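Week 5 handout: Sorting, Staging and the Honest Workspace
Home Economics and Household Management, evening section

Welcome back, everyone, and thank you for the lovely stack of kitchen diaries you turned in last time. I read every one of them on the train home from Skesdale and very nearly missed my stop. A few of you asked whether you should keep going with the diary now that it's been graded. Please do! You'll want it for the October project, and the entries you write when there is no grade attached tend to be the most useful ones.

Tonight's subject is the work surface: the counter, the kitchen table, the desk in the corner, the ironing board that has somehow become a desk. We spend a great deal of time in this course on storage, and storage matters, but most of the trouble in a household starts on the flat places. Things land there.

1. Landing places and working places

Mevis, in the chapter I asked you to read, divides surfaces into two kinds. A landing place is where things are set down between one use and the next, like the mail, the keys, or the bag of onions. A working place is where something gets done. The trouble comes when one surface has to be both, and in a small apartment it nearly always does. I grew up with one table for five people, so I have strong feelings about this chapter and I'll try to keep them short.

Her advice is to give the landing a border. A tray will do it, or a strip of tape while you are getting used to the idea. Whatever fits inside may stay. When the tray is full, it gets emptied before supper. Erdal Kahraman, who took this course two years ago, used the lid of a shoebox for a whole winter and swore by it.

2. Reach

Sit at your table with your elbows against your sides and sweep your forearms across it. That curved patch is your near reach. Now straighten your arms without leaning forward, and you have your far reach. The things you handle every minute belong in the first, and the things you handle now and then belong in the second. Anything beyond that belongs on a shelf.

If two people share a table, draw both sets of curves. The place where they overlap is where you will bump elbows and borrow each other's scissors. Yüksel suggests putting shared tools there, and I mostly agree, though I'd keep anything sharp or hot well out of it -- especially with children in the house.

3. Staging a task

Staging means getting out what you need before you begin. Cooks do it, and so does anyone who has ever put together a bookcase and found the little bag of screws at the very end. For our purposes there are four steps:

Clear the surface down to the tabletop.
Set out materials on the side of your weaker hand.
Set out tools on the side of your stronger hand.
Leave the middle open.

Most of the diaries skipped the first step. People push things back toward the wall and begin, and then the working area shrinks to the size of a dinner plate. Berkay Çetinkaya timed himself making dumplings both ways, once with a cleared table and once without, and he has kindly agreed to bring his notes on Wednesday so we can go over them together.

4. Fixtures

A fixture, in this course, is anything that lives on the surface and doesn't get put away: a lamp, a sewing machine, a stand mixer too heavy to lift. Fixtures are the part of the plan people forget to draw, and you should draw them first.
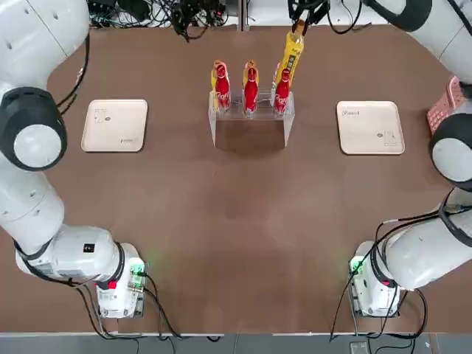

Where a fixture stands decides how much of the table you really have, so measure from its base and then look at what hangs over. The two white arms are a good case to sketch from: their bases sit near the lower corners of the brown tabletop, one at the left and one at the right, and each arm goes up along its own side. Mark the bases on your plan with solid lines and the parts that reach over with dotted ones, and don't forget the cables, which take up room too. A swing lamp or the arm of a sewing machine gets the same treatment.

5. For next time

Draw one surface in your home from above, to scale, on the grid paper. Show fixtures, landing place, near reach and far reach. Then write 200 words on one change you'd like to try and how you'd know if it helped. If you share the surface, ask the other person what bothers them about it before you write, and be nice about the answer.

Reading: Mevis, chapter 6, and the short Grurnham piece on rented kitchens, which starts on page 69 of the packet. The page after it copied badly -- I'll have a cleaner one at the door.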